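January 7, 2024
Cell 2, dish rack task. Working notes on the operating rules, second pass.

Went through the draft rules with Osaze this morning and tried each one against the cell. Most stand. The changes are below, with the reasoning where I think someone will ask for it later.

Speed. Limit stays at 200 mm/s at the wrist whenever either gripper is inside the rack zone, 400 mm/s elsewhere. Zdislava wanted a single limit for simplicity. I tried 200 throughout and the operators start to hurry the grasp to make up the time, so two limits it is. The change-over is set in the controller and must not be left to the operator.

Shared zone. The space in front of the rack can be reached by both arms and the old text only said "avoid conflict", so it could not be checked. New wording: one arm holds the zone at a time. The second arm may wait with its fingers open at the edge of the zone but does not cross until the first has withdrawn 40 mm clear of the rack rail. Handovers are the exception and have their own sheet (Saodah has it, still on version 1).

Contact with the rack. Light contact between gripper and plate is expected. Contact between wrist camera and plate is not, and the draft did not mention it. The camera sits proud of the wrist and on a low approach it gets to the plates before the fingers do. Added: on any approach below plate centre, roll the wrist so that the camera faces away from the row. If that cannot be done, stop and re-plan. Do not push through.

Cables. The camera cable must have a free loop at the wrist and must not pass between the rack and the arm at full reach. Check at both ends of travel on the rail, with the arm extended, before the first run. I had this as a weekly check. Nadhirah moved it to every session after the snag in March last year, and I agree with her.

Loose items. Anything on the floor of the cell that is not part of the task is written on the start sheet or taken out. The Plorard template has a box for this which we have been leaving blank – it is to be filled in, even if the entry is "none".

Stop conditions. Any operator may stop a run without giving a reason. After a stop, both arms go to hold, not to home. Going home from inside the rack is how we chipped the Stustville set. Wait 30 s, look, then back out by hand at the lower limit.

Camera calibration. No change. Board goes in at the start of the day and after any knock to a wrist. Edmund asks whether a plate brushing the camera counts as a knock. Yes. Written in.

Not settled:
– whether the 40 mm clearance is measured from the finger tips or from the widest part of the housing. I have been using the housing. The draft says neither.
– who signs the start sheet when two people drive, one per arm. Harahap has the lead operator sign. Stastow has both.
– force limit for the lift out of the slots. Need readings with the largest plate at the back, which I have not taken.

To do: send marked-up draft to Osaze, get the handover sheet from Saodah, re-tie the right arm cable.
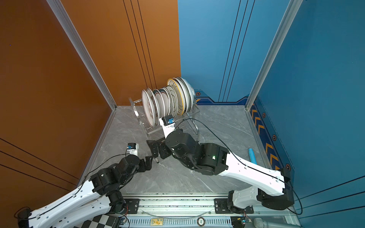 Cell 2, both arms at the dish rack, right wrist camera close to the plates.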